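January 23, 2004

Laundry day in the bedroom set-up, finally! I said I'd get to the folding before the end of the week and I just about made it. Notes below mostly so I stop reinventing this every time, and so whoever picks up the Odera sheets next has something to go on.

Started with the big bed. The sage fitted sheet went on the short way round first, of course, and popped off two corners before I noticed. Turned it, started over, got all the corners down. It still wrinkles. I smoothed it from the headboard out and then from the foot up and it wrinkled again as soon as anybody leaned a knee on it, so I've stopped caring about that. The Flevo sheet we had on in September lay much flatter but it was a pain to get over the corners, and I'd take wrinkles over broken nails any day.

Then the blue stuff. All of it had come out of the same load (30 minutes, medium, the short cycle) and I tipped it straight onto the bed instead of using the table. I like the bed better. It's the right height if you kneel on it and too low if you don't, my back says hello. The green sheet on the small bed needs doing too but that one can wait till Monday.

What I've settled on for the dark blue pieces: find one corner, lift it until the cloth hangs down in a long fold, let it hang for a second, then lay it back down away from you. I used to try to flatten everything with my palms first and it takes forever. Hanging it does half the work. The trouble is finding a real corner. Twice I picked up what I was sure was a corner and it was just a bunched bit of edge, and then the whole thing comes up sideways and you're back to a heap.
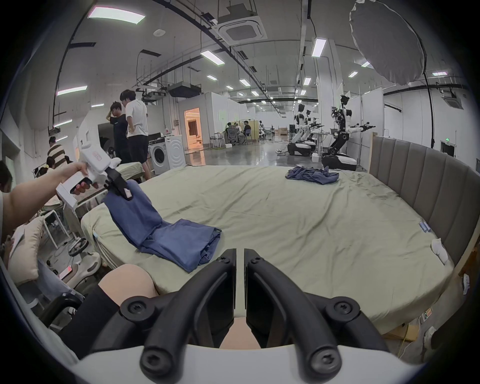

Dark blue cloth going up by one corner, second blue piece still in its pile at the far side of the bed.

For the pile I'm going to try pulling it toward the middle before lifting anything. Over by the far edge there isn't enough bed left to lay it out on, and last time I did it there it slid off onto the floor and had to go back in the wash, which was annoying because the washer was busy. Middle of the bed, every time. Write it on the wall.

Times, for what they're worth: first blue piece took me 60 seconds from corner to finished square, the slowest was almost three minutes and it wasn't even a good fold. I did 21 folds in all, same few pieces over and over, and the last ones were neater than the first ones but not any quicker. I think I get fussy once I know what I'm doing.

Other bits:

Dark blue shows every speck of lint. Need the roller from the Vivari box, it was in there with the pillowcases last I looked.

The gray headboard picks up lint too, down in the channels. Brush attachment on the vacuum, low setting. I tried a damp cloth on one channel and just pushed the fluff further down, so don't do that.

Small white things get lost on the pale sheet. Take them off before starting, put them in a bowl or something, anything. I spent ages hunting for one after I'd already declared the bed clear.

Valletti detergent is nearly out. Reorder number ends in 701, the big bottle, unscented please!! The scented one gave me a headache for two days.

Monday: green sheet, then try the blue pieces again folded in thirds. I have a feeling thirds will stack better on the shelf but I keep losing track of which edge I started from. Maybe a safety pin on one corner? Will try it on the old one first.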